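31st May

Bin wear, second look. Carrying on from the February page, where I wrote up the new bin going onto the table and then did nothing with it for weeks. Urnik drawing still pinned above the bench, revision 4, and the folds at the corners match it.

Emptied the bin first thing and wiped it down with a dry cloth, then a damp one. The loose grey dust came off. The marks on the sloping inner panel did not. Tried the Zanley cleaner on a patch the size of a coin and left it for 5 minutes, no change that I could see, so I am treating the rubbed area as wear in the surface and leaving it alone. Please don't go at it with a scouring pad. We have enough scratches already and I would like to be able to tell old from new.

Weighed the soft things while they were out. The work glove came to 49 g on the small scales. Left it on for a second reading and got the same. The scales want a new battery, the display was fading by the end.

Went through the object box after that. The Desjardins set is short again. Two of the play vegetables are missing and one of the blocks has a split corner, so that one is in the scrap tray. If anyone has taken things home to clean, bring them back and tick them on the sheet. The sheet is on the inside of the cupboard door now, it kept falling off the outside.

Mixed load for the afternoon: glove, tumbler, white block, yellow vegetable. I wanted one soft thing in with the hard ones and something see-through as well. Glove goes down with the fingers towards the near side and the cuff up against the worn panel. It tends to slump when laid flat on the floor of the bin, and with the cuff propped it holds its shape better. Block to the back left, tumbler in front of it. Vegetable over on the right, fat end against the near wall. 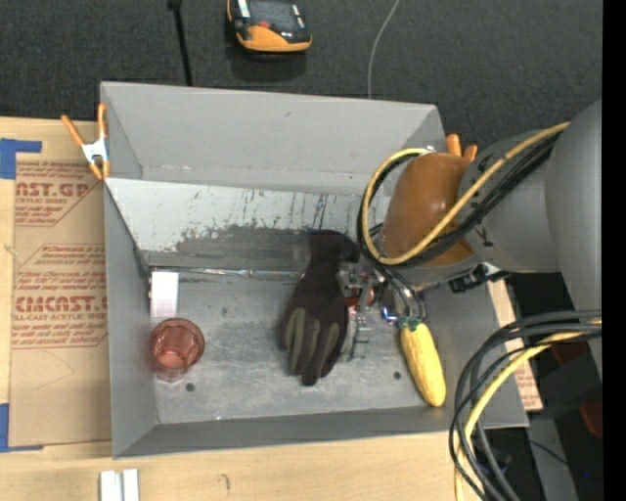
Mixed load in the grey bin, glove by the worn panel.

Light is a nuisance on the strip along the foot of the panel, which shines in a crinkled line. Also a reflection on the floor by the tumbler. Might try turning the lamp to the wall. Dull tape over the strip was suggested, but tape lifts and then we have bits of tape in the bin.

The dark round spots on the floor, lower left and lower right, are still there after the wipe. Not measured. Someone with a better eye than me can decide if they are stains or part of the metal. The small scuff high on the far wall I have put on the wear sheet as well.

Rang Karesness about a spare panel. They can do one in the same finish, reference 99 on their list, no price yet. Asked for it in writing.

To do:
Battery for scales
Find the two vegetables
Lamp round to the wall, then look at the strip again
Copy wear notes on to the drawing
Chase Karesness for the price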